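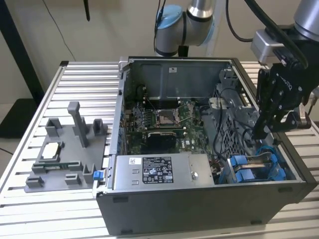

3 研究方法

3.1 研究对象

本研究的对象来自Brunis听力中心与Gerkham康复门诊两处机构的成人助听器验配登记。纳入条件为：双耳感音神经性听力损失，气导与骨导差值在各测试频率均不超过10 dB；首次验配助听器；定制耳模或耳内机外壳均在本机构取模制作；验配后至少返诊一次。中耳有活动性病变、鼓膜穿孔、外耳道手术史者不纳入。因耳道湿疹需要频繁停戴的人也不纳入，这部分病例的通气孔尺寸往往由皮肤情况决定，和听力图没有多少关系。

按上述条件共得到349人。两处机构的年龄构成接近，Gerkham一侧男性略多，与当地纺织和金属加工行业退休人员较多有关。单耳配戴者按实际配戴耳计入，双耳配戴者统一取右耳数据进入主要分析，左耳数据只用于核对同一人两侧的差别。这样做损失了一部分数据量，但避免了同一人两耳结果相关带来的问题。

研究方案于2014年5月23日通过伦理审查。对象均签署书面知情同意书，登记信息在导出前去除了姓名、住址和联系方式。

3.2 通气孔的测量与分组

通气孔直径在耳模交付前用针规测量，从外侧开口起逐级试入，以能顺利通过全长的最大一级为准。孔道为锥形或分两段钻成的，分别记录内外两端，分析时取较小的一端。孔道长度按取模件扫描后的中心线计算。Brunis一侧早期有一批耳模没有保留扫描文件，长度改用软尺在外壳上量取，误差较大，凡涉及声质量的计算均未使用这批数据。

各耳模的声质量由孔长与截面积之比求得，端部修正按常用公式处理。需要说明的是，声质量相近的两个耳模，在耳道内的实际漏声可以相差不小，原因在于外壳与耳道壁之间还存在一条没有计入的缝隙。缝隙的大小随取模时的张口程度、耳道软骨部的活动度以及外壳的抛光程度而变。我们没有直接测量缝隙，只在每次返诊时记录配戴者做咀嚼动作时是否出现啸叫，作为一个粗略的指标。

分组时没有直接采用验配师在登记表上填写的“小孔”“中孔”“大孔”。两处机构对这三个词的用法并不一致：同样2 mm的孔，在Brunis多数记为中孔，在Gerkham则常记为大孔。本文按声质量重新分为密闭、部分通气和开放三组，2 mm孔径在常见孔长下落在部分通气组。

3.3 堵耳效应的测定

堵耳效应采用客观与主观两种方法。客观测定使用探管麦克风，探管末端置于耳屏间切迹以内28 mm处，先在耳道开放状态下记录，再戴入耳模、关闭助听器放大后记录。受试者持续发元音“衣”，面前放置声级显示，要求发声强度保持稳定。每种状态重复5次，去掉与中位数偏离最大的一次，其余取平均。两种状态下耳道内低频段声压级之差即为堵耳效应值。

元音“衣”的第一共振峰较低，耳道堵塞后低频能量的增加最明显，用它测得的数值普遍大于用“啊”测得的数值。部分早期文献没有说明发声材料，与本文结果比较时应当留意。

主观评定使用Marwat自声量表的中文版。该量表请配戴者就自己说话、咀嚼、吞咽和走路时的声音感受分别打分，分数越高表示越受困扰。正式使用之前，我们在Gerkham请一组老用户试填，发现“桶中说话”的说法在当地不易理解，改为“像隔着罐子说话”，其余条目未作改动。不识字的对象由工作人员逐条读出，读出时不加解释，也不提示选项的好坏。

主观评定安排在初次验配当天和验配后的第一次返诊。当天的评定在戴入后先让对象与陪同人员交谈一段时间再进行，刚戴入时的异物感容易与堵耳感混在一起，两者在量表上很难分开。

3.4 助听器参数与真耳核查

各机型的品牌和档次不同，为减少差异，低频增益统一按真耳插入增益核查。验配公式以机构日常使用的为准，未作强制统一。核查信号为语音样稳态噪声，输入声级取轻、中、响三档。降噪、方向性和移频功能在核查时关闭，核查完毕后恢复到日常程序。反馈抑制功能保持开启，关闭后有相当一部分开放组对象无法达到目标增益。

耳模材料有硬质丙烯酸和软质硅胶两类，由Bernum耳模加工室统一制作。硅胶耳模钻孔后孔壁会有回缩，加工室在交付前放置过夜再次测量，以第二次数值为准。8月气温较高，该月交付的硅胶耳模曾出现孔径略小于订单的情况，已按实测值登记，没有返工。
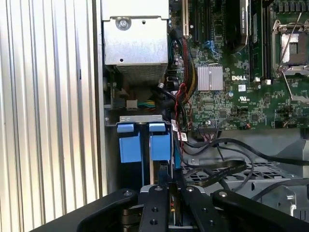
图2 夹爪伸入敞开的Dell台式工作站机箱内，指间夹持一深色薄件

3.5 统计处理

堵耳效应值与声质量的关系先作散点图观察，再以对数变换后的声质量为自变量作线性回归。主观评分为等级资料，组间比较采用秩和检验，前后比较采用符号秩检验。回归中加入年龄、性别、低频听阈、耳模材料和机构作为协变量。低频听阈取250 Hz与500 Hz的平均值。缺少返诊评分的对象保留在客观测定的分析中，不进入前后比较，也没有对缺失值作填补。

检验水准取双侧0.05。多个次要指标之间未作校正，对这些指标的结果只作描述，不下确定性结论。

4 结果

4.1 声质量与堵耳效应值

三组的堵耳效应值依次下降，密闭组最高，开放组最低，部分通气组内部的离散程度最大。对数声质量与堵耳效应值呈正相关，加入协变量后方向不变。耳模材料的影响在硬质与硅胶之间未见明显差别，但硅胶耳模的数值更为集中，可能与其和耳道壁贴合较稳定、缝隙漏声较少有关。

部分通气组中有一小部分对象的堵耳效应值与密闭组相当。查阅这些对象的登记，多数孔道偏长，外壳伸入耳道较深但尚未到达骨部。耳模停在软骨部末端时，软骨部振动产生的低频声能被封在耳模内侧，通气孔虽有足够的直径，过长的孔道仍使声质量偏大。有几例在返诊时将耳模内端修短，修短后重新测定，数值有所降低。修短属于临床处理，不在方案之内，这几例的修后数据没有并入分组比较。

机构之间也存在差别。在声质量相同的条件下，Gerkham的堵耳效应值略低。两处使用的探管系统型号相同，校准记录也无异常。较合理的解释是取模习惯不同：Gerkham多在闭口静止状态下取模，Brunis则习惯让对象咬住咬块，后者做出的外壳在耳道内更紧，缝隙漏声更少。

4.2 主观评分

初次验配当天，三组的自声评分差别明显，与客观测定的次序一致。到第一次返诊时，三组评分均有下降，密闭组下降的幅度最大，但仍高于另外两组。四类声音之中，自己说话的声音改善最多，咀嚼声改善最少。不少密闭组对象在备注中写到吃脆的食物时会把助听器摘下来，有的到晚上才想起重新戴上。

客观数值与主观评分之间只有中等程度的相关。低频听阈较好的对象，在堵耳效应值相同时报告的困扰更重；低频听阈较差的对象，即使堵耳效应值很高，也常回答“没有感觉”。这一点与临床经验相符。按低频听阈分层之后，听阈较好一层内的相关程度有所提高，较差一层内则基本看不出规律。

4.3 低频增益的损失与啸叫

开放组在低频段的真耳插入增益接近零，提高助听器低频输出对耳道内声压级几乎没有作用，放大后的低频声大部分经通气孔泄出。对于低频听力尚好的对象，这一损失没有造成可测得的言语识别下降。低频听阈较差而又落入开放组的对象人数很少，多是本人坚持要求更换开放耳塞的，言语识别得分偏低，个别人在返诊时又换回定制耳模。

咀嚼时出现啸叫的比例，以开放组为高，部分通气组居中。部分通气组内，啸叫与高频目标增益的关系比与孔径的关系更密切。有几名对象在孔径相同的情况下，仅因高频增益稍作下调，啸叫即告消失。

5 讨论

上述结果说明，以孔径一项指标选择通气孔是不够的。孔道长度、外壳插入深度和缝隙漏声都会改变最终的声学效果，而登记表上通常只有孔径一栏。建议在订单上增加孔道长度和外壳内端位置两项，由加工室在交付时填写实测值，门诊处理自声困扰时就有据可查。

处理堵耳主诉时，验配师常用的办法是降低低频增益。从本研究看，耳模本身引起的堵耳效应在助听器放大关闭时已经存在，降低增益只能减少放大部分的自声，对骨导传入耳道的部分没有作用，还可能使他人的语音变得单薄。较稳妥的次序是先请配戴者关机后说话，若困扰依旧，应首先检查耳模；若关机后困扰消失，再调整低频增益。这一检查不需要设备，返诊时即可完成。

返诊评分的下降一部分应归于适应。适应需要多长时间，本研究不能回答，返诊时间由机构日常安排决定，长短不一。有些对象在适应之前已经减少配戴，评分下降有可能只是因为戴得少。部分机型带有配戴时间记录，但两处机构读取数据的做法不同，Brunis在每次返诊时读取并保存，Gerkham只在配戴者有主诉时查看，无法合并。

本研究还有以下不足。其一，缝隙漏声没有直接测量，咀嚼时啸叫受反馈抑制算法影响，不同机型之间难以比较。其二，发声强度虽有声级显示提示，高龄对象仍不易保持稳定，少数记录前后相差较大。其三，通气孔尺寸由验配师根据听力图选定，组间的低频听阈本来就不同，回归调整只能部分弥补。其四，主要分析只取右耳，耳道左右形态不对称的对象没有单独讨论。

后续工作拟对部分通气组的对象采用可更换孔塞的耳模，在同一人、同一外壳上改变声质量，以排除个体差异。孔塞已由Bernum耳模加工室试制，其清洁后是否容易脱落尚待观察。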